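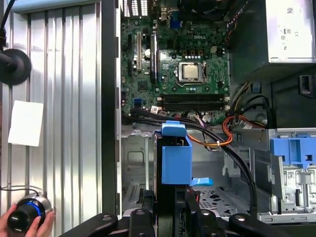
Computer disassembly

Computer disassembly is the taking apart of a personal computer into its separate parts for repair, reuse or recycling. The word is most often used for desktop machines, whose cases are made to be opened and whose parts are held by a small number of screws, clips and plugs. Laptops, tablets and phones can also be taken apart, but they rely more on glue and very small fasteners, and the work is usually treated as a separate subject.

Disassembly differs from shredding, in which whole machines are broken up and the metals sorted from the fragments. A disassembled computer gives parts that may still be usable, along with cleaner batches of steel, aluminum, copper and plastic. It takes more labor per machine.

Terms

A full teardown removes every part from the chassis, down to the bare metal. A partial teardown, also called harvesting or stripping, removes only the parts that have resale value or that must be handled apart from the rest. The empty steel case left at the end is called a shell or carcass. Small plastic pieces such as brackets, carriers and covers are grouped as trim in some shops and as smalls in others.

Parts of a desktop case

Most desktop computers built on a standard layout have the same main parts. The motherboard is the largest circuit board and is screwed to the case floor or side wall. It carries the processor, the memory slots, the expansion slots and the connectors for drives. The power supply is a metal box, normally in a rear corner, with bundles of colored wires leading to the board and the drives. In common color schemes, yellow wires carry 12 volts, red wires 5 volts and orange wires 3.3 volts, while black wires are ground.

Drives sit in bays made of folded sheet metal. The floor of a bay is often stamped with ribs for stiffness and punched with holes that let air pass and accept the tabs of drive carriers. At the back of the case, metal slot covers close the openings not used by expansion cards.

Large makers often use their own plastic fittings in place of screws. Blue is a usual color for parts the owner is meant to handle, such as drive brackets, release tabs and card latches. On many business models a hard drive can be taken out by pressing two blue tabs together and sliding the carrier from its bay.

Procedure

The order of work varies with the model. A typical sequence begins with unplugging the machine and holding down the power button for a few seconds. The case is laid on its side and the cover removed. Data and power cables are then pulled from the drives by the plug, and the drives are taken out with their brackets or carriers.

Expansion cards and memory modules follow. Memory is released by pushing the latches at the ends of the slot outward. The cooler is removed from the processor next. Where the thermal paste has hardened, the cooler is twisted slightly before lifting. The processor itself is held in a socket with a metal frame and a lever, and is lifted straight up once the lever is released.

Cable ties are cut with flush cutters, and the main power connector is unlatched from the board. The power supply is held by screws on the rear wall, sometimes together with a clip inside the case. It is not opened, as its capacitors can hold a charge after the machine is unplugged. The motherboard is usually the last large part to come out.

Plastic parts

Plastic makes up a small share of a desktop computer by weight but a large share of its separate pieces. Front panels and covers are commonly made of ABS or a blend of ABS and polycarbonate. Larger pieces may carry a molded mark naming the material, which helps in sorting. Mounting plates and bezels have clips, bosses and raised frames on one face, where they meet the chassis. 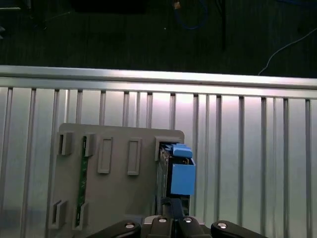 A gray plastic mounting plate with molded clip brackets and two raised rectangular frames.

Clips are the features most likely to break during removal. A plate with broken clips can be recycled but has little use as a spare. Plastic spudgers are preferred to screwdrivers for this work because they leave fewer marks and put less force on a single point.

Drives and data

Storage drives are handled separately from other parts, as they may hold personal records. Shops that accept computers from businesses usually log each drive by serial number before erasing or destroying it. Brackets and caddies are taken off first and kept, since drives resold without them are harder to fit into machines of the same model.
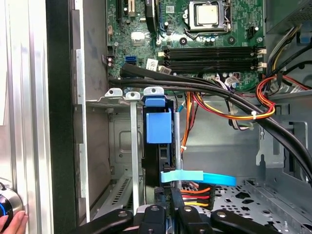 A desktop interior with a black drive caddy, its blue release handle at the top, and power wiring tied in bundles.

Local programs

Disassembly is carried out by commercial recyclers, repair shops, schools and municipal programs. In Brikville, a public repair workshop takes desktop computers from residents and local offices. It handled 1,115 machines in its first full year, and 73 of them were returned to use after parts were swapped. Full teardown of one desktop takes about 30 minutes at the workshop, where machines are usually worked on in batches of the same model. A collection held each April brings in the largest number of computers.

The nearby town of Peltmont does partial teardown only. Drives, memory and processors are removed there, and the remaining cases are sent to Leemans, a regional scrap dealer. Plastic brackets and drive carriers are sold in mixed lots through Hitance, a parts exchange used by repair shops in the area.

Safety

The main risks are cuts from sheet metal edges, electric shock from power supplies and exposure to dust. Work gloves are common during removal of covers and drive bays but are often taken off for small connectors. Parts meant for reuse are protected from static discharge with a grounded wrist strap and antistatic bags. Coin cell batteries on motherboards are removed before the boards are stored in bulk. Damaged batteries are kept in a separate container.

See also

Computer recycling
Desktop computer
Drive bay
Electronic waste
Motherboard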